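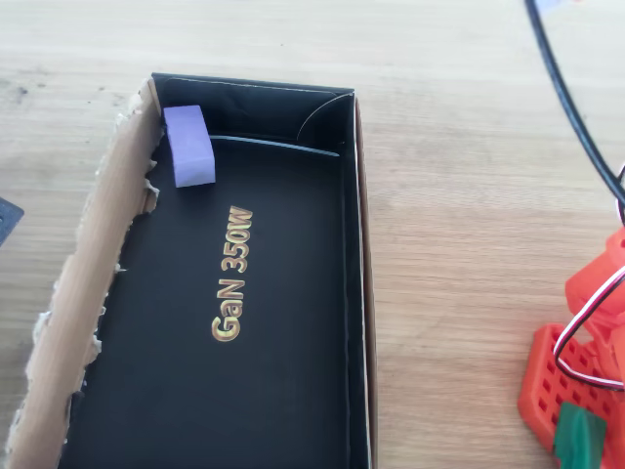

2 min read

Pirnuder Moves Spare Parts Shipping to Right-Sized Cartons

16 May 2018

Pirnuder, a distributor of replacement parts for office and workshop equipment, has changed the way it packs small orders at its Natham warehouse. Orders under 10 pounds now ship in cartons cut to the height of the contents. The change covers 1,010 stock items.

The company previously used 13 standard carton sizes and filled the remaining space with paper. Under the new process, a scanner measures the height of the packed goods and a cutting station scores and folds the carton walls to match. Carton blanks are supplied by Szulc in two base footprints. Both are single-wall corrugated board and can be recycled with household paper.

A trial began in February on one packing line. Damage claims were logged by part number and compared with those from the line still using standard cartons.

"Most of the damage we recorded was to corners, on boxes that were too tall for what was in them," said Krystyna Górecki, head of packing operations at Pirnuder. "A lower box stacks better and the walls hold up."

Prices and delivery times are not affected. Customers with standing orders do not need to update their accounts. Returns can be sent back in the original carton or in any box of similar strength, with the return slip placed inside. Batteries and liquids remain outside the program and will continue to ship in their current packaging.

Contact: Géza Vörös, Pirnuder press office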